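Smoke acrylic drawers for rope and cord: worth it or not?
Storage & Organising > Drawers and Inserts

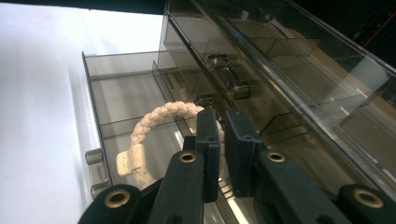 Lower drawer, part open, with the cotton loop in it.

stultevine_shed
Posted 6/17/21

I am replacing the card boxes in the utility room with clear drawers, the kind with a grey smoke tint. The contents are mostly rope: braided cotton loops, dog tugs, curtain tie-backs, a few hanks of sash cord. The loop in the photo is typical, thick off-white braid with the two ends bound together under a wrapped section.

Questions:

Does thick cotton braid foul the drawer above when the loop stands up? The top of the braid makes a hump and I don't want to force it flat.

Is the flat floor a problem? Things slide when the drawer is pulled quickly.

Does the tint do anything useful against yellowing? The unit will face a window.

mumatley
I have the same sort of thing under a bench. On the first point, measure the loop at the binding and again at the top of the curve, uncompressed, and compare the larger figure with the clear height inside the drawer. Leave 5 mm. If you haven't got 5 mm, lay the loop on its side. Cotton braid springs back after you shut the drawer, so it will look fine going in and catch coming out.

kakon_knots
Would disagree with laying it on its side. A loop that thick takes a set if it is left bent across the binding. Stored in its natural curve it keeps its shape for years. I would sooner give it a deeper drawer.

mumatley
It takes a set if you compress it. On its side in a drawer wide enough, nothing is compressed. The orientation makes no difference to the rope.

kakon_knots
In a drawer wide enough, yes. Most of these desktop units are not wide enough, and people push the end down to get the drawer shut. I have rewrapped the binding on three of mine after exactly that. The whipping turns separate at the corner first.

Shahab Kermani
Regarding the tint: assume it does nothing. Grey acrylic cuts visible light to a degree that depends on the depth of colour, but UV performance depends on the grade of sheet and you can't judge that by looking. If the seller doesn't state a figure, treat it as ordinary acrylic. Undyed cotton goes yellow slowly in any case. Move the unit off the window wall or hang a blind.

What the tint does do is hide dust and fine scratches better than water-clear. It also makes dark cord harder to find. Off-white shows up well. Navy sash cord does not.

stultevine_shed
Thanks. Clear height is the issue, then. I've measured and the loop goes in upright with 6 mm to spare, so by mumatley's rule it passes. I'll leave it upright, which should satisfy kakon_knots too.

Window wall is fixed, the sockets are on the other side. Blind it is.

mendonça_b
Nobody has answered the sliding. Cut a piece of thin felt or ribbed rubber matting to the drawer floor, 3 mm short on each side so that it lies flat. Do not glue it. Solvent adhesives craze acrylic, and double-sided tape leaves a residue you then have to remove without using a solvent. Friction holds the mat down well enough once there is weight on it.

Avoid the cheap foamed PVC liner. The plasticiser can mark acrylic after a warm summer, and it left a pattern on the floor of mine that doesn't polish out.

mumatley
Seconded on the PVC. I'd skip felt for rope, though. Cotton fibre mats into it and you end up vacuuming the liner.

mendonça_b
Felt comes out and goes in the wash. I do mine every March and it takes five minutes. Rubber holds grit.

Adalberto Paiva
You could leave the liner out altogether and open the drawer more slowly. A cotton loop weighs very little. I don't see what harm it does by moving a few centimetres.

A more useful check is the drawer stop. A lot of acrylic units haven't got one, and the drawer will come right out if you pull it while looking elsewhere. Acrylic dropped on a tiled floor chips at the corners. Fit a small clear bumper at the back edge if there is room for it.

stultevine_shed
No stop on this one. The drawer comes straight out. I had been treating that as a feature for cleaning.

Adalberto Paiva
It is, until it lands. Bumpers peel off again when you want the drawer out. Use the low-profile ones or they rub on the drawer above.

kakon_knots
One more on the rope itself. Make sure it is dry right through before it goes in a closed drawer, especially if any of these are dog tugs that get washed. The core of a thick braid holds water a long time after the outside feels dry. Weigh it if you have kitchen scales. When two readings a day apart are the same, it's done.

Shahab Kermani
Agree with weighing. Do it on a day of similar humidity, as cotton picks up moisture from the air and a 500 g bundle will shift by several grams with nothing wrong.

mumatley
Several grams on 500 is within what I'd ignore. If it is still dropping, wait.

stultevine_shed
Plan as it stands: loops upright, rubber mat in the lower drawer and felt in the one above to see which is less trouble, bumpers at the back, blind on the window. Dark cord goes back in a labelled box. Will report on the mats when there is something to report.

mendonça_b
Wash the felt before you cut it. It shrinks.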